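November 25, 2018

So I spent most of this week at the Dullora workshop watching a robot arm get taught to pick things up, and I have thoughts! If you read my September post you'll remember that the folks there were still waiting on their gripper fingers and grumbling about shipping. Well, the fingers came, the arm is running, and as of Friday night they have 3939 recorded grasps saved for their learning system, which they call Daven.

I'd pictured somebody typing in rules all day (close here, lift there, stop). They don't write any of that for the grasping part. A person drives the arm through the pickup by hand controller, the camera at the wrist records everything the gripper is facing, and the whole run gets stored along with the joint positions. Then you shift the stuff on the table and do it again. And again. Filipa Aguiar, who has been running the sessions, lets me sit next to her as long as I don't bump the table, and she's got it down to a rhythm I found weirdly relaxing.

Groceries are the big thing right now. Boxes especially, the long skinny kind, like a Walkers box in red plaid. Those are a pain, Filipa says, on account of the angle. If the box is lying on a diagonal, the wrist has to turn to match it before the fingers come down, and an early version of Daven loved to skip the turn and pinch whatever it reached first. So she's been laying boxes down every which way, sometimes with other things close by, so the system gets plenty of awkward starts to learn from.

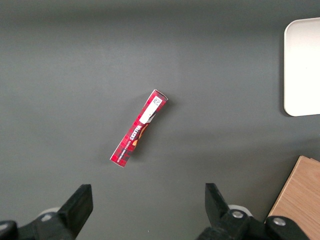 The pace is slower than I expected. A good session is 80 runs, and a session where the controller acts up might be 40. Bad runs get kept too, which surprised me! If the fingers slip or she has to back off and come in again, she tags it and moves along. The training people at Ullus (they're the ones paying for the compute) want the recoveries, and they've asked for more of them. Filipa thinks they're going to get tired of watching her fumble before she gets tired of doing it.

I got a turn, by the way. Two runs, both on a box, both terrible. You'd think closing two fingers on a piece of cardboard would be nothing, but the depth is really hard to judge when you're looking through the wrist camera, and I stopped way too high the first time. My runs went in with a tag that I'm told means "new operator," and I choose to take that as a compliment.

Next up they're moving to the Henriques building across the parking lot, where the windows face the other way and the light on the table will change a lot through the day. They want that variety in the recordings before they try Daven on its own with items it hasn't been shown. I've asked if I can come back for that one. Filipa said yes, if I bring my own chair, so I'll write it up once they're settled in over there.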